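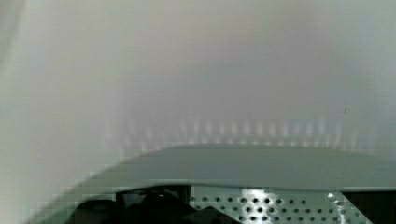 5.1 Near-neutral colors. A color is called near-neutral when its chroma is low enough that most observers will name it white, gray or black unless asked to look again. The naming is stable; the color is not. A single pale field can carry several hues at once, and the name "white" covers all of them: the soft whitish gray here moves toward lavender and pale blue near the center, turns slightly pinkish near the top center, and goes to a light greenish gray at the far right. An observer asked for one word will still tend to say "white" or "light gray." For this unit, treat any sample with a chroma below 5 as near-neutral. The limit is a working one and differs between trades. Paint shops usually set it lower.

5.2 Hue at low chroma. Hue angle is computed from a* and b* as the arctangent of b*/a*, with the quadrant taken from the signs. Near the neutral axis both values are small, and a change of 0.2 in either can swing the angle by a large amount. A sample at a* = 0.3, b* = 0.1 has a hue angle of 18 degrees. Move a* to -0.1 and the angle becomes 135 degrees, although few people could tell the two samples apart. Do not report hue angle for near-neutrals. Report a* and b* directly, to one decimal place.

5.3 Adaptation. The visual system adjusts toward the prevailing light, so that a sheet of paper looks white under a warm lamp and under north skylight. The adjustment is partial. It is more complete at high light levels than at low ones, and more complete when the field of view is filled with one illuminant. Mixed lighting is the difficult case. A wall lit from one end by a window and from the other by a ceiling lamp has no single adapting white, and the eye settles on something between the two. Local differences that would vanish under uniform light remain visible as tints.

A simple model scales each of the three cone responses by the ratio of the new white to the old white. This is the von Kries transform, covered in Section 4. Its predictions for near-neutrals are good when the shift between illuminants is small. For the Trasley set, the two lamps differ by 300 K in correlated color temperature, and the transform is adequate.

5.4 Surround. A neutral patch takes on a tint opposite to that of its surround. Gray on green looks slightly pink; gray on blue looks slightly yellow. The effect increases with the size of the surround and is strongest when patch and surround are close in lightness. All lab booths are therefore lined in matte gray. Colored clothing near the booth opening should be covered with the gray smocks.

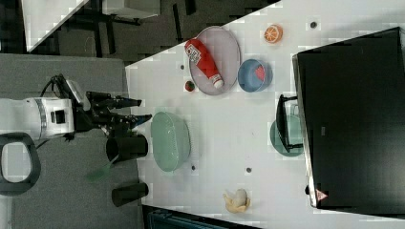
Unit 5, page 11

5.5 Pale colors against white and black. A pale color placed on a white ground is judged mainly by its difference from the ground. Mint green is a common case. A pale mint-green bowl on a white tabletop is named green without hesitation, although a painted chip of the same color, shown alone in a dark booth, may be named white by some of the same observers. Black objects nearby, such as cylindrical cups, fix the lower end of the lightness scale and leave the naming of the pale color largely unaffected. The ground does most of the work.

Translucent materials need separate handling. Their color depends on thickness and on whatever lies behind them, and a single reflectance reading has no meaning unless the backing is stated. Take one reading over white and one over black, and record both.

5.6 Lab procedure. The Tonescombe chips are numbered on the back, 58 in all. Set the booth to 500 lux at the sample plane. Adapt for two minutes with the booth empty. Place one chip at a time on the gray tray, name it aloud, and have your partner write the name before the chip is removed. Do not compare chips. After the last chip, repeat the full series on the white tray, in the order given on the Arkmont sheet.

Measure afterward, never before. Knowledge of the numbers affects the naming.

5.7 Written work. Plot a* against b* for all chips named "white" on either tray. Use one symbol for each tray. State where the two groups fail to overlap. Reports go to Svend Hauksdóttir by Friday, October 30, 2020.

Reading for next unit: Khương, chapter on metameric pairs, first half only.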